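Took the kids to see The Lantern Ferry at the Letdale Playhouse this afternoon. A few notes for anyone thinking of going.

It runs 70 minutes with no interval. The website says ages three and up. I'd say five, as the storm is loud and goes on a while.

Mawar Wuisan plays the ferrywoman and does most of the singing. Good clear voice, every word carried to the back of the circle.

The puppets are by Drimow. The heron is the best of them – it takes two people to work it and you forget they're there.
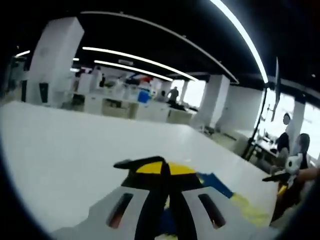
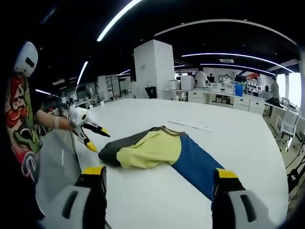 The second half drags a bit. There's a long song about the tide tables that lost most of the under-sixes near us, mine included.

Tickets were £14 each, same price for adults and children. Programmes are £3 and have a colouring page at the back.

The front stalls are flat, so small children can't see much. Ask for a booster at the door or book the circle.

Parking behind the theatre was full. We left the car in Hetport Street and walked up.

It moves to Liew next and comes back to Letdale in November. We'd go again, but to a morning show – the youngest was asleep before the bows.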